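4.2 Route continuity and signing on the Bokcombe section

The Bokcombe section joins the canal towpath to the old railway path and was the last part of the regional cycle route to be opened. Before it was built, riders had to use the main road between the two, and most of those who answered our household survey said they avoided the trip for that reason. We received 436 completed forms from the 3633 sent out. Reply rates were higher in the streets next to the route, so the answers should not be read as those of the whole town.

The survey asked what people used the route for, how often they rode it and what put them off. Everyday errands came up more often than leisure rides. Many people fitted cycling around work in the home, such as laundry, cooking and school runs, and so rode in the middle of the day, when the counters at either end of the section had been expected to show little use.

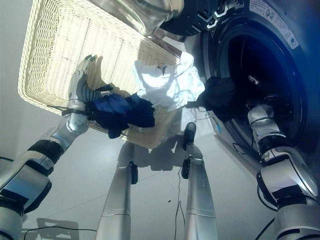
Figure 2a. Household tasks: woven basket with white cloth, at a front-loading washing machine.

Counter data support this. The counter at the towpath end, a Tikitz loop set into the surface, shows a low morning peak and a broad rise from late morning onwards. Wednesday is the busiest weekday, which fits with the market. The second counter, a Brelix post unit at the railway end, gives a similar pattern but lower totals. Part of the gap is explained by riders who leave the route at the El Khatib bakery, where a gap in the hedge gives on to the shopping street.

Signing was checked by riding the section in both directions. There are 9 junctions at which a rider must make a choice. At two of them the sign can only be read by riders coming from the towpath. The sign at the bakery turn was hidden by leaves in summer and could be read in January. Several people who filled in the form wrote that they had missed this turn on their first ride and ended up back on the main road.

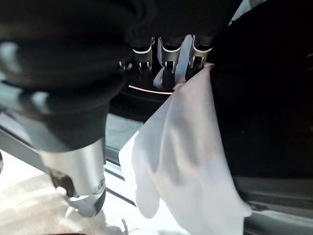

Figure 2b. Household tasks: gathered cloth, close view.

Surface quality was less of a concern than we had expected. The towpath is narrow and holds water near the lock, but few people named it as a reason for not riding. Crossing the main road at the station was named far more often. The crossing has no refuge, and riders with trailers or child seats have to clear both lanes in one go. We return to the design of this crossing in Section 5.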